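I got talking with the woman who writes the handling rules at Pietrzak over a very long coffee, and I'm so glad I did. Her rulebook for table tasks is 8 pages (she's proud of that!) and most of it covers what happens before a gripper closes.

"People love to argue about speed," she told me. "I want to talk about where the fingers are when you stop and look." Her crew practices with ordinary tableware, and rule one is to line up first, with an open finger on each side of the handle.

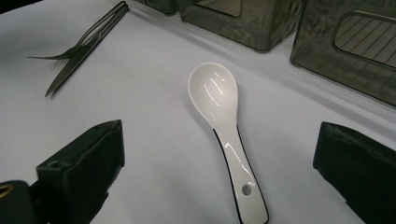

Why spoons?

I had to ask. "Glossy ones are great teachers," she said, laughing. "You get these bright streaks, and you have to learn where the handle is anyway." She likes other cutlery left on the table, too, so people get used to picking one thing and leaving its neighbors alone.

What gets written down

Everything, pretty much. Crews at Zonetti log a miss the same way as a good grasp, and she wishes more places would. "If you delete your misses, I can't fix my rule," she said. They logged 415 tries in May, and rule 7 got rewritten after she read them. She's still not happy with the wording.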